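Open house at Nonano, 18 February 2024

I'd been meaning to get over to Nonano ever since Leen Zein told me they teach folding there, of all things, and when the open house came around I put on my good shoes and went (two buses, but never mind!). Ruba Sabbagh met us at the door with mint tea and walked our little group of 7 upstairs to the practice bedrooms, which are done up just like bedrooms at home, with soft blankets on the beds and a lamp in the corner.

Ruba started us on towels and then moved on to sweatpants, and I have to say I had been doing mine wrong for years. You lay one leg over the other, smooth everything toward the waistband, and fold up from the ankles in even turns, leaving the drawstring till last. 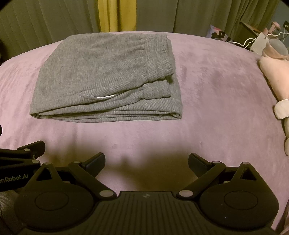
Gunārs Mets, who came with me, wanted to know about fitted sheets, and that took us happily through to lunch. We had lentil soup downstairs and I bought a secondhand linen bag for two dollars. They're doing another open house in July, and Leen has already promised to come along with me.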